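3.2 Where the repair supplies live

I should say up front that I came to this part of the study sideways. We'd set out to look at how people in shared workshops borrow hand tools, and I had a whole coding sheet ready for that (drills, clamps, the good scissors). Then I spent my first week at the Zavodberg workshop and noticed that the drills were fine! Everybody knew where the drills were. What people kept hunting for was the small stuff, like glue, tape, string, spare screws and the box you'd thrown the screws into. So I tore up the sheet and started over.

The new version was pretty simple. I asked 40 members across the two sites, Zavodberg and Nilavum, to keep a diary every time they went looking for a consumable item. They wrote down what they wanted, where they looked first, where they found it, and whether they gave up. We ended up with 262 usable entries. A few diaries came back with coffee on them and one had mostly drawings in it, which I enjoyed very much but couldn't code.

The thing that jumped out at me was how much the first guess depended on the container and how little on the label. Both sites use the Sturkon shelf system, where each bin gets a printed tag and a color. Members told me they liked the tags. Then I'd read their diaries and find lines like "it was in the flat box" or "looked in the box by the window, no luck." Open cardboard boxes came up again and again in these entries. People treat them as a sort of halfway place, somewhere between put away and left out, and they'll check them before they walk over to the shelves. A work surface with a few things on it gets searched the same way. Figure 5 has some views of a work surface and the kind of supplies I mean.

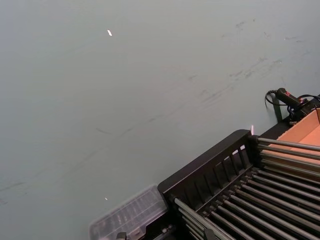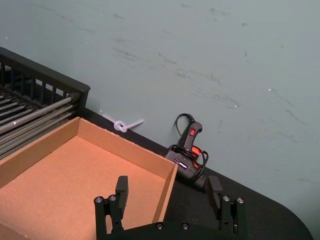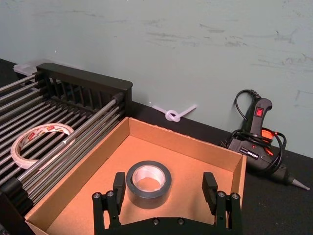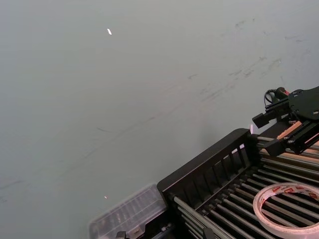

Figure 5. Work surfaces and small repair supplies. The second view includes a hot glue gun and an open, empty cardboard box; the third has a roll of duct tape in an open box.

Now, tape and glue behave differently in the diaries, and I didn't expect that at all. Glue guns have a cord or a charger or at least a hot end to worry about, so people tend to remember where they last used one. Tape just wanders. Members at Nilavum described carrying a roll across the building on one wrist, setting it down to answer a question, and leaving without it. I've done the same thing more times than I'd like to put in a paper. When I sorted the entries by item, tape searches were the ones most likely to start in the wrong room (see the coding notes in the appendix for what I counted as a room, which was harder to settle than you'd think).

I also asked everyone to time themselves, and I set a cap of 60 minutes on any one search so that a single lost afternoon wouldn't swamp the rest. In practice most people quit way before that and bought a replacement, borrowed something close enough, or changed the repair. That last group interests me most. Somebody who can't find the strong tape and ties the part on with cord hasn't failed to find a supply, exactly, but the diary counts it that way. I went back and forth on this and finally gave those entries their own code, "made do."

One more wrinkle. Nilavum rearranged its shelves in September, partway through the diary period, and for a while after that the entries from that site got longer and a good deal crankier. I've kept them in. Shelves get moved in real workshops and I'd rather have the grumbling in the data than pretend it wasn't there. I do report the two sites separately from this point on, though, and the tables in the next section give the counts before and after the move for Nilavum only.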